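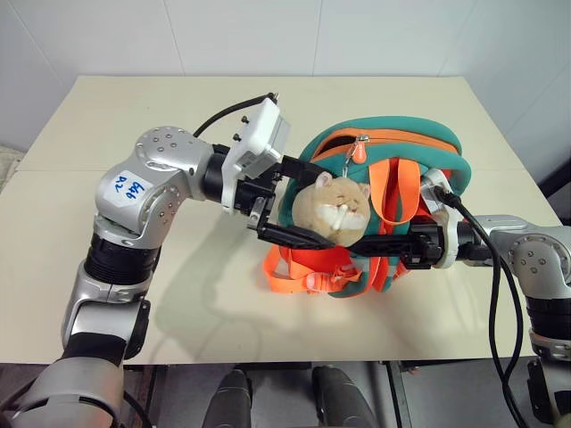
Teal and orange backpack on the table, an arm on each side.

2019-09-03

Our district sent home a flyer in August about Plandberg, the new platform where kids in grades six through eight are going to "learn to code at their own pace." I have two kids in that range, so I made an account and spent a few evenings doing the lessons myself.

There are 46 lessons in the first track. I finished 8 of them before I got bored, and I want to be fair about that, because I'm not twelve. But I've been writing software for a living for a long time and I still couldn't tell you what I was supposed to have learned by lesson 8. You drag a block that says "repeat" over to a block that says "move." A cartoon otter goes across a river. You get a badge. If you drag the wrong block, a hint box opens, and the hint is the answer. My younger one figured that out in her first sitting and got through five lessons before dinner without reading a word.

The dashboard showed her at "Advanced."

I asked at parent night what the school gets out of the dashboard. The answer was that it shows engagement. I asked what engagement meant and was told it's time spent plus badges. So a kid who leaves the tab open and clicks hints is very engaged. Nobody in the room seemed bothered, and the slide changed to one with a quote from Plunmont, the company behind the thing, saying over 800 schools have signed on. Signed on to what? For how long? Are they paying, or is it the free first year we're getting? I wrote to Plunmont with those questions and got a brochure back.

Musa Oyewole, who ran the after-school computer club before the district dropped it, is more forgiving than I am. His view is that a bored kid with a bad tool will sometimes wander off and find a better one, and that most of his club kids started with something just as silly. Maybe. But his club also had Musa in it, walking from desk to desk, asking kids why their program did what it did. Plandberg has a chat bubble.

What I'd like to see before we pay for year two:

A lesson where the hint isn't the answer.
A project that starts with an empty page.
Some kind of check, on paper if need be, of what kids can do without the otter.
The price, in writing.

I'm told the other option was Nurareck, which at least has kids typing real code by the third lesson, and that it lost out on cost. I tried the sample and it's rough. The error messages are awful, and the login kicked me out twice. I'd still pick it – an error message you have to read beats a badge you didn't earn.

The next board meeting has this on the agenda under "technology updates," near the bottom. I'm bringing printouts of the hint boxes.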